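**Irnon cell, bin picking. Fault entry, November**

Run stopped at 14:10 by protective stop. No injury, no person inside the marked area. The cell was left powered with the drives off until the checks below had been completed.

**What was observed**

The run was set for 2,000 picks from the grey bin with the mixed object set. At pick 337 the controller reported a following error on the last axis and the arm halted during the approach. The fault was acknowledged and the run restarted at reduced speed. The same error returned at pick 345, again during the approach and again with the wrist turned well over to reach an object near the right wall. The second stop was treated as final and the run was abandoned.

The operator on duty noted a short scraping sound before the second stop. It was not heard before the first, although the extractor in the next bay was running at that time.

**Initial finding**

The gripper lines are carried along the arm link and then round the wrist in a free loop. When the last axis turns beyond a certain point, the loop is drawn tight against the wrist cover, and the drive must work against it. In the opposite direction the loop drops and hangs low enough to pass over the objects in the bin. Either condition is unacceptable. The first explains the error; the second presents a risk of snagging.
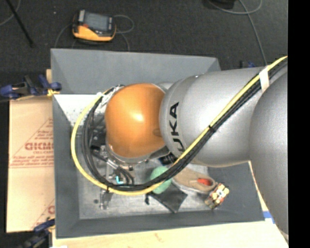

The log from the planner (Hallard build) was read against the two stops. In both cases the planner had chosen the longer of two possible wrist turns, the shorter having been rejected on account of the bin wall. The planner holds no model of the cables and therefore attached no cost to that choice. It behaved as written. The omission lies in our set-up, and the cell check sheet should have caught it, as the loop length has not been measured since the gripper was changed.

**Checks made**

- Arm moved by hand control, at low speed, through the full wrist range. Resistance present at one end only.
- Outer sleeve of each line examined by touch and by lamp. One shallow rub mark found, not through to the core. Line retained for the present.
- Gripper opened and closed 30 times with the wrist held at the worst angle. No missed signal.
- Brake test passed. Emergency stop tested from both stations and passed.

**Action**

1. Wrist range to be limited in software before any further run. The Dobson settings file is to be used as the base, and the old file kept under its own name.
2. Ties to be removed and the loop re-dressed with a measured length. The length is to be written on the check sheet.
3. A keep-out volume for the cables to be added to the planner.
4. Quotation requested from Vollura for a sprung cable guide. No reply as yet.
5. Until items 1 and 2 are signed off, the cell is restricted to hand control at low speed. Automatic mode is not permitted, including for demonstrations.

**Open point**

It has not been established why the first 336 picks gave no error. Several of them used a similar wrist angle. The tie nearest the wrist may have slipped during the run, but its position was not marked beforehand and the point cannot be settled from the log. Positions are to be marked with paint pen when the loop is re-dressed.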